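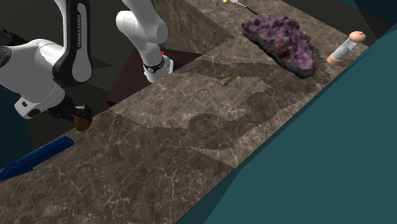
February, evening. Spent the afternoon on the equipment request again. The number Ojārs Kalniņš will accept for the year covers one arm and its controller, with a little left for end effectors, and I had written it up for two. The simulated kitchen was open on the other screen the whole time. Two arm segments in view, a Franka shell with the name down the side, the black gripper low over the front edge of the marble counter, the amethyst cluster lying across the right side. In simulation a second arm costs me nothing but render time. On the request it is a line item that needs a paragraph.

Wrote the paragraph. Deleted most of it. What remains says that the second arm can wait if the bench is sized for it now, because moving a bench after the anchors are in means paying Ozoliņš for the floor work again. Kalniņš will see through this, but the arithmetic is sound.

Quotes so far:
Ravetti, bench and base plate: in hand, valid to the end of next month.
Stastmont, gripper fingers, 2 sets: 590, delivery extra.
Nekport, freight and customs: no reply. Second email sent at 3:15.

The Stastmont figure is higher than I carried in the draft. Their soft pads are included, the hard ones are not, and I don't know yet which we need. The small objects will decide that. If the policy has to pick up something the size of the yellow clip thing in the middle of the counter, pad thickness matters and I should test two profiles before ordering both sets. Put it down as a risk, low.

Compute: kept the existing workstation in the plan. Over 100 hours of rendering are still queued for the stone textures. The heavy shadow across the slab stays in the training set, as the real room has one window and bad ceiling lights. Lamps were struck from the budget. May ask for them under facilities.

Open items for tomorrow. Floor load from Ozoliņš, in writing. Emergency stop wiring, whether Ravetti includes it or only the bracket. Spare cable. Service contract: one year or three, and what counts as wear.

Request goes to Kalniņš at noon.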